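Home | Working Papers | Field Notes | Mernance Project | Contact

Reading time: 5 min

4. How people in Wiltport decide that something is "too good to throw out"

By this point you've had the numbers, so let me get to the part I enjoyed most, which is the talking. Alina Stoica and I spent most of June in Wiltport, going from kitchen to kitchen with a notebook and a tin of cookies (the cookies were her idea, and they got us through more doors than our university letter ever did). We came away with 232 interviews. The shortest lasted as long as it takes to say "ask my husband." The longest ran through lunch and into a second pot of coffee, and I still owe that household a pie dish.

The question was the same everywhere: tell us about the last thing you almost threw out and didn't. I'd expected to hear about money. Stela Mocanu, whose earlier work in Drurkby got me into this subject in the first place, found that people there talked about price in nearly every conversation, and I walked in assuming Wiltport would be more of the same. It wasn't! Price came up, sure, but usually late, and often only after I'd nudged. What people wanted to tell me was where the thing had come from. A colander from a first apartment. A lamp bought at the Dumitrescu store the week it closed. A suitcase with a broken zipper that "has been to Canada."

I started calling these origin stories in my notes, and the name stuck, although Alina hates it. She prefers "provenance talk," and she's probably right that it sounds more like something you'd find in a journal. We argued over it on the bus for most of a week. In the tables I've used her label and in the text I've used mine, so sorry about that if you're flipping back and forth.

4.1 Things that get a story and things that don't

Across all the interviews we logged 1345 separate objects. I coded every one of them by hand, then Alina coded a share of them without looking at my sheet, and we sat down and fought over the ones where we differed. Most of the fights were over containers. Is a cookie tin full of buttons one object or a lot of objects? We went with one. A drawer? We left drawers out completely, and I'd do that differently next time, as people said wonderful things about their drawers.

The split between storied and unstoried things is cleaner than I thought it would be. Furniture, cookware and tools nearly always came with a story. Electronics hardly ever did, even when they were old and even when they were clearly loved. One man showed me a radio he'd listened to every morning for years and, when I asked about it, told me which stations it got. Then he picked up a wooden spoon and talked for ten minutes.
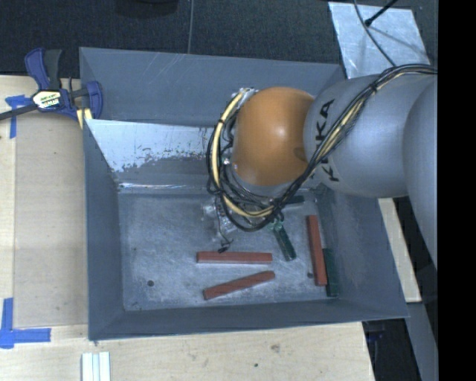

Figure 3

I want to be careful with that radio, because it would be easy to build a whole theory on it. Mocanu suggests that people tell stories about things they've seen age, and that a scratch or a dent gives them somewhere to start. I like that a lot, and it fits the spoon. It fits the suitcase too. But we also had people tell long, loving stories about things that looked brand new, kept in their boxes on top of a wardrobe, and I can't get wear and tear to explain those. My own hunch is that who gave it to you matters more than what shape it's in. Gifts show up all over the storied pile, and they show up in the boxed-and-never-used group more than anywhere else.

4.2 The "just in case" shelf

Then there's the shelf. Or the closet, or the corner of the garage, or in two households the bathtub of a spare bathroom. Almost everybody had a spot for things that were on their way out but hadn't left yet. We didn't plan to study it. It kept turning up because people would walk us over to it, a little embarrassed, and start picking things up to show us.

We went back to 60 of these households later on and asked what had happened to the shelf. I'd have bet good money that it would be the same shelf with more stuff on it. Some were. Quite a few had been emptied in one go, though, and nearly always right before a visit from family. One woman said she'd cleared hers on a Saturday morning, cried a bit over a cake stand, put the cake stand back, and got rid of the rest.

That cake stand bothers me, in a good way. In our coding it counts as "kept," the same as a frying pan somebody uses every day, and those two are obviously doing very different jobs in a home. Section 5 tries to pull them apart using how often a thing gets touched, with mixed results. Alina thinks we should have asked people to rank their objects. I think they would have hated us for it.

Last updated 2025-05-23

Related items

- Mocanu: Price talk in Drurkby kitchens
- Stoica: Provenance talk, a short defense of the term
- Mernance Project: Interview guide and coding sheet
- Field notes: The last week of the Dumitrescu store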